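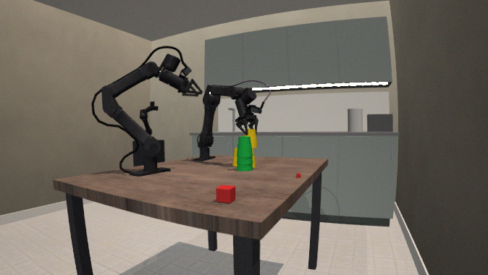
Xiaoyan Xu keeps two logs open when she works. One holds joint states and the other holds what the planner believed at the same timestamp, and most of her week goes into the difference between them. She leads manipulation software at Purkeo, where the current task for the two-arm cell is cup stacking, run in simulation before anything is allowed near the hardware in the Prornville workshop.

"Stacking is a dull task and that is why it is useful," she says. "The geometry is known. A cup goes over another cup or it does not. If it fails, I can usually say which module to blame."

The modules are separate processes. Perception publishes object poses with a covariance, a task planner called Dong picks the next action and assigns an arm, and a motion layer called Trollden turns that into joint trajectories. Trollden was written by Ilir Stojanovska, who joined the call halfway through and corrected several points.

The first correction concerned timing. Xu had said that Trollden replans every time a pose changes. Stojanovska said that was true until July. "It replanned on any change, including noise. The arm would hesitate over the stack, with a cup already in the gripper, for no physical reason. Now it replans if the new pose falls outside the uncertainty it planned with." Median planning time for a single-arm place is 70 milliseconds. With both arms moving it is 135.

The gap comes from collision checking between the arms, which share a tabletop. The early version of Dong locked the whole area above the table for whichever arm was moving. It was safe and slow. The present version reserves swept volumes in time, so one arm can hold position clear of the stack while the other lowers a cup.

"Reservations sound simple," Stojanovska says. "Then an arm is late. Its reservation expires, it is still there, and the other arm has permission to enter." His fix was to tie the release of a volume to measured joint position and to drop the clock altogether. Xu had asked for a timeout as well. There is one, but it only raises a fault.

Perception is the part both of them trust least. Nested cups hide one another, and from a low viewpoint two cups standing behind a stack may show as a strip of colour on each side. The estimator used to merge such strips into one object, with a centre somewhere inside the stack in front. Shaohua Duan rewrote the association step so that a partly hidden cup keeps several candidate poses until a wrist view settles the matter. Dong is not permitted to grasp anything with more than one candidate left.

"That costs us a look move," Xu says. "I would rather pay for the look move."

The regression suite stands at 518 scenes. Each is a start state, a goal and a seed, stored as text and replayed every night. Cubes are placed on the table in some of them as obstacles, and the kitchen behind it can be changed for another background. Failures are sorted by the first module to violate its own contract, whichever module reported the error. On the last run before we spoke there were 13, of which perception had nine, Dong had three and Trollden had one. Stojanovska disputes the one.

Asked how far the simulator can be believed, Xu gave a narrow answer. She trusts it for kinematics, for reservations and for message ordering. She does not trust it for contact. "When one cup slides down over another, the friction is a number I chose. I can make stacking easy or impossible with that number." The nightly runs therefore sample friction from a range, and a result that holds only at one end is marked as unknown and kept out of the pass count.

Contact on the real cell is handled by a force threshold during the last part of the descent. If the threshold trips early, the arm backs off vertically and asks for a new pose. Stojanovska wants a compliant controller there instead. Xu has agreed to a trial once the logging format is frozen, as the present one does not record commanded stiffness.

The format change is with Duan for review. After that comes a tool for comparing two planner runs side by side, which Xu currently does by hand in a spreadsheet.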